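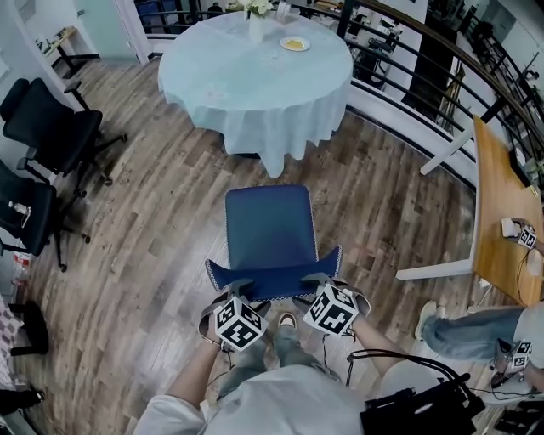 의자 등받이 윗부분을 양손으로 잡은 모습. 안쪽은 천을 씌운 원형 테이블.

연회·행사 운영 실무 6주차 강의노트
좌석 배치와 동선
2025년 11월

지난주 못 끝낸 것부터. 예약 확인서 읽는 법 뒷부분은 과제로 돌림. 질문은 게시판에. 오늘은 배치도, 간격, 테이블보, 전환 시간까지 가고 시간 남으면 사례 Gerkia 홀.

1. 용어 정리 (시험 범위)

라운드: 원형 테이블 배치. 만찬, 돌잔치, 시상식. 대화는 되는데 무대 등지는 사람이 꼭 나옴.
하프라운드: 원형 테이블에서 무대 쪽 자리를 비움. 크레센트, 카바레라고도 부르는데 업장마다 명칭 다름. 발주서에 말로만 쓰지 말고 그림 붙일 것.
시어터: 의자만 줄 맞춰서. 수용 인원 최대. 필기 불편.
클래스룸: 긴 테이블 + 의자, 한 방향.
U자형, ㅁ자형: 회의용. ㅁ자는 가운데가 죽은 공간이라 넓은 방에서만.
스탠딩: 의자 거의 없음. 그래도 벽 쪽에 앉을 자리는 둔다. 어르신, 임산부, 다리 다친 사람.

용어 섞어 쓰는 고객 많음. "교실처럼 해주세요" 했는데 알고 보니 시어터였던 경우. 반대도 있음. 물어볼 것은 하나. 테이블이 필요하신가요.

2. 배치도 그리기

순서대로.
먼저 고정물. 기둥, 문, 비상구, 콘센트, 무대, 음향 부스. 이거 안 그리고 테이블부터 그리는 사람이 매년 있음. 감점.
그 다음 통로. 테이블보다 통로가 먼저다. 비상구 앞은 무조건 비움. 장식, 포토월, 화환 전부 안 됨.
그 다음 무대와 스크린의 시선. 맨 뒷자리, 맨 옆자리 두 군데만 확인해도 대부분 걸러짐.
마지막에 테이블.

축척은 1:100 권장. 작은 방은 1:50. 모눈종이 써도 되고 프로그램 써도 됨. 채점은 똑같이 함. 단 손으로 그릴 때는 문 열리는 방향 꼭 표시하기. 안쪽으로 열리는 문인데 의자를 붙여놓으면 개장하자마자 다시 옮겨야 함.

면적 계산. 연습 문제에 나온 Rultcombe 연회장은 전관 3,148㎡. 이 숫자를 그대로 인원으로 나누면 안됨. 로비, 주방, 창고, 화장실이 다 들어간 숫자임. 순수 홀 면적을 따로 구해서 거기서 무대, 부스, 서비스 스테이션, 벽 쪽 통로를 빼고 남는 걸로 계산. 과제에서 이 부분 틀린 조가 제일 많았음. 다시 해볼 것.

도면에 적힌 치수와 실제 치수는 다를 수 있음. 리모델링 하면서 벽이 두꺼워졌거나 몰딩이 튀어나왔거나. 답사 때 줄자 들고 가서 긴 변, 짧은 변, 문 폭, 기둥 둘레. 천장 높이도. 현수막이랑 조명 때문에.

3. 의자 간격

여기부터 중요. 밑줄.

간격은 의자를 넣은 상태로 재면 안 된다. 사람이 앉은 상태, 즉 의자가 빠진 상태 기준. 배치도에서는 넉넉해 보이는데 손님이 앉으면 통로가 없어지는 이유가 이것.

원형 테이블끼리의 거리는 상판 끝에서 상판 끝. 중심에서 중심으로 적는 도면도 있으니 발주서 받으면 기준부터 확인. 둘을 헷갈리면 홀 하나가 통째로 안 맞음.

수업에서 쓰는 기준
- 상판 끝에서 상판 끝까지 150cm 이상. 서빙 동선이 지나가는 줄은 180cm.
- 벽과 상판 사이 120cm. 벽 쪽으로 서빙 안 할 때만 90cm까지 허용.
- 휠체어 손님 있는 테이블은 입구에서부터 거기까지의 길 전체를 넓게. 그 테이블 주변만 넓혀놓고 끝내지 말 것.
- 시어터는 앞 의자 등받이에서 뒤 의자 앞선까지 무릎이 지나갈 공간.

위 숫자는 우리 수업 기준. 현장은 업장 규정과 소방 기준이 우선함. 다르면 엄격한 쪽으로.

한 테이블에 몇 명이냐. 지름 180cm에 열 명이 보통. 여덟 명이면 편함. 열두 명은 고객이 우겨도 말릴 것. 식기 놓을 자리 안 나오고 코스 요리면 팔꿈치가 닿음. 아기 의자 들어가면 성인 한 자리 반으로 잡는다. 실제로 유모차를 옆에 세우는 경우가 많아서 가장자리 테이블로 배정.

의자 방향. 둥근 테이블은 의자가 중심을 향하게. 당연한 말인데 줄 맞춘다고 전부 같은 방향으로 두는 사람 있음. 맞추는 기준점은 무대 정면 자리 하나, 그 맞은편 하나. 이 둘을 먼저 놓고 좌우 채우기. 짝수 인원이면 금방 끝남. 홀수일 때는 무대를 등지는 쪽을 비운다.

4. 의자 옮기기 (실습 전 필독)

의자는 끌지 않는다. 바닥 긁힘, 소음, 의자 다리 캡 빠짐. 나무 바닥이면 더더욱. 긁힌 자국은 마루 결 따라 나면 덜 보이지만 가로질러 나면 조명 켰을 때 다 보인다.

가까운 거리 조정은 등받이 양쪽을 잡고 살짝 들어서. 멀리 옮길 때는 한 손 등받이, 한 손 좌판 아래. 쌓아서 옮기는 건 전용 카트가 있을 때만. 높이는 업장 규정대로. 규정 없는 곳이면 자기 가슴 높이 넘기지 말것.

허리 숙여서 좌판만 잡고 드는 자세 금지. 처음 몇 개는 괜찮은데 뒤로 가면 허리 나감.

천 좌판 의자는 좌판 위에 공구, 테이프, 음료 올려놓지 않기. 얼룩 생기면 그 의자는 당일 못 씀. 여분 의자가 있는지 먼저 보고 시작할 것. 여분은 총 좌석의 5% 정도 잡아둠.

신발. 실습날은 앞이 막힌 편한 신발. 슬리퍼 신고 오면 참관만 함.

5. 테이블보

순서가 헷갈린다는 질문 많아서 따로 적음.

테이블 위치 확정 → 흔들림 확인 → 언더클로스 → 테이블보 → 의자 → 식기.
의자를 먼저 넣으면 천을 씌울 때 다 빼야 됨. 위치 확정 전에 씌우면 테이블 옮기다가 천을 밟음.

늘어지는 길이. 용어는 드롭. 
바닥까지 거의 닿는 길이는 격식 있는 자리. 다리가 안 보여서 깔끔하고 사진도 잘 나옴. 대신 밟힐 수 있고 의자 당길 때 좌판 아래로 천이 말려 들어감. 그래서 긴 천일 때는 의자 앞선을 드롭에 살짝 닿는 정도까지만. 밀어 넣지 않는다.
짧은 길이는 점심 회의, 세미나. 무릎에 안 걸림.

계산식: 천 지름 = 상판 지름 + 드롭 × 2.
상판 180cm, 높이 75cm면 바닥까지 오는 천은 지름 330cm. 거의 바닥인데 살짝 띄우려면 320cm 선. 직사각 테이블은 가로 세로 따로 계산. 이 식은 시험에 무조건 나온다고 보면 됨.

주름. 접힌 자국은 스팀으로. 전날 미리 펴두는 게 제일 낫지만 홀을 못 쓰는 날이 많음. 접힌 선이 남을 거면 선을 무대 방향에 맞춰 전 테이블 통일. 흘러내리는 자연 주름은 안 건드림. 핀으로 집는 것은 고객 요청 있을 때만.

색. 옅은 색은 홀 전체를 넓어 보이게 하지만 커피 자국이 잘 보임. 진한 색은 먼지랑 실밥. 의자 색과 천 색은 조명 켜고 같이 봐야 함. 형광등 아래서 고른 색이 연회장 노란 조명에서는 완전 다른 색. 샘플 천 한 조각 들고 홀에 들어가서 확인. 창고 말고 홀에서.

세탁 업체 Grivgate 납품 조건(교재용 자료): 수량 변경은 행사 6일 전까지. 이후는 추가만 가능, 취소 안 됨. 발주서 작성 연습할 때 이 조건 적용. 여유분 꼭 넣기. 불량천 한두 장은 항상 있음.

6. 서빙 동선

주방 문은 나가는 문과 들어오는 문을 나눈다. 문이 하나면 바닥에 테이프로라도 좌우 구분.

주방에서 제일 먼 테이블부터 나간다는 원칙이 있고, 주빈 테이블부터라는 원칙이 있음. 충돌함. 실무에서는 주빈 먼저, 나머지는 먼 쪽부터. 팀을 둘로 나눌 수 있으면 동시에.

손님 동선과 겹치는 곳 체크
- 화장실 가는 길
- 접수대 줄
- 포토존 앞
- 뷔페면 접시 두는 곳. 줄이 양쪽으로 생기면 길이 막힘

뷔페 라인은 벽에 붙이지 말고 떼어서 양면으로 쓰면 대기가 줄어듦. 음료는 음식과 반드시 분리. 음료 앞에서 사람들이 서서 얘기한다.

전선. 통로 가로지르는 선은 덮개 씌우기. 가능하면 천장이나 벽 따라. 테이블 아래로 지나갈 때는 드롭 안쪽으로 숨기되 발에 걸리지 않게 테이블 다리에 고정. 문턱 위로 선 넘기는 건 문이 안 닫혀서 방화문이면 위반.

7. 전환 (오전 회의 → 저녁 만찬)

제일 어려운 파트. 한 홀을 하루에 두 번 쓰는 경우.

전환에 걸리는 시간은 테이블 수보다 의자 수에 좌우됨. 창고 거리도. 수업 계산에서는 40분을 한 블록으로 잡고 작업을 쪼갠다.

1블록: 퇴장 확인, 분실물 수거, 의자 벽 쪽으로, 긴 테이블 철수
2블록: 바닥 청소, 원형 테이블 반입, 위치 잡기
3블록: 천, 의자, 식기
4블록: 음향 조명 확인, 최종 점검

블록 겹치기 가능. 홀 반쪽씩 나눠서 앞쪽은 2블록, 뒤쪽은 1블록. 단 청소랑 천 작업은 절대 안 겹침. 먼지 앉음.

분실물 수거 빼먹지 말 것. 의자 쌓고 나면 못 찾는다. 충전기, 우산, 명찰, 안경. 발견한 자리의 테이블 번호 적어서 보관.

바닥에 위치 표시는 마스킹테이프. 청테이프 금지, 끈적임 남음. 중심점만 찍고 상판 둘레는 안 그려도 됨. 행사 시작 전에 다 떼기. 천 밑이라고 그냥 두면 다음날 다른 팀이 잘못된 표시 보고 깐다.

8. 사례: Gerkia 홀

기업 송년 만찬. 라운드 배치. 기둥이 네 개, 무대는 짧은 변.

문제점 1. 기둥 뒤 테이블 두 개에서 스크린 안 보임. 해결은 보조 모니터. 테이블을 빼는 안도 있었는데 인원을 못 줄여서.
문제점 2. 배치도가 중심 간 거리로 그려짐. 현장팀은 상판 끝 기준으로 읽음. 첫 줄 깔고 나서 방이 모자란 걸 알았음. 3번에서 말한 그 실수.
문제점 3. 접수대를 정문 바로 앞에 둬서 줄이 복도로 나감. 접수대를 안쪽으로 밀고 옆으로 돌려서 해결.
문제점 4. 드롭 긴 천인데 의자를 끝까지 밀어 넣음. 손님이 의자를 뺄 때 천이 딸려옴. 물잔.

토론거리. 문제 1에서 모니터 말고 다른 방법? 무대를 긴 변으로 옮기면 어떻게 되는지 그려보기. 통로도 같이 바뀌는 것 잊지 말기. 콘센트 위치도.

비교 사례 Abugri 컨벤션. 면적은 3,567㎡로 Rultcombe보다 큰데 기둥이 많아서 한 홀에 들어가는 라운드 테이블 수는 오히려 적음. 면적만 보고 견적 내면 안 되는 이유. 도면은 자료실에 올려둠. 파일 안열리면 메일.

9. 개장 전 점검표

그대로 출력해서 실습 때 들고 올 것.

비상구 앞 비어 있음
통로 끝에서 끝까지 걸어봄
서빙 통로를 쟁반 들고 걸어봄
테이블 번호 입구 쪽에서 읽힘
모든 테이블 흔들림 없음
드롭 길이 테이블마다 같음
의자 앞선 맞음, 등받이 높이와 모양 섞이지 않음
맨 뒷자리와 맨 옆자리에 앉아서 무대 확인
바닥 테이프 제거
전선 덮개 고정
여분 의자 위치 전 직원이 앎
화장실 안내 표지

앉아보는 항목은 진짜로 앉아야 됨. 서서 보면 앞사람 머리 높이가 안 잡힘.

10. 과제

조별 배치도 한 장. 홀은 Rultcombe 소연회장, 도면은 자료실. 행사 종류는 조에서 정하되 라운드 또는 하프라운드로. 고정물, 통로, 시선, 테이블 번호, 의자 수, 테이블보 규격 계산식까지. 간격 기준이 어디서 어디까지인지 도면 구석에 꼭 적을것.
전환 계획표 한 장 추가. 블록 단위로, 인원 배분 포함.
제출은 다음 수업 시작 전. 늦으면 감점, 다음다음 수업부터는 안 받음.

10월에 낸 답사 보고서는 채점 끝남. 과사에서 찾아가기. 치수에 단위 안 쓴 조는 다시 써서 과제랑 같이 내면 점수 일부 돌려줌.

다음 주: 메뉴와 식기 세팅, 알레르기 표기. 교재 해당 장 읽어오기. 표는 안 외워도 됨.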